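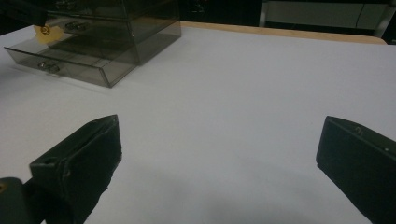
Fig. 9. Drudimholm table, white top with light wood edge strip.

4.2 Levelling the table

1. Stand the table in its final position. On carpet, let it settle overnight.
2. Lay a spirit level along the long side, then across the short side.
3. Find the low corner and turn its foot anti-clockwise, 2 full turns at most.
4. Check both directions again and tighten the lock nuts with the spanner supplied.

Note: Feet for uneven floors are sold separately. Ask your Vivinby dealer.

CAUTION: Do not drag the table by its top. Two adults should lift it by the rails.

4.3 Care

Wipe with a damp cloth and mild detergent. Do not use metho, bleach or scouring pads. Use a trivet under cookware straight from the oven.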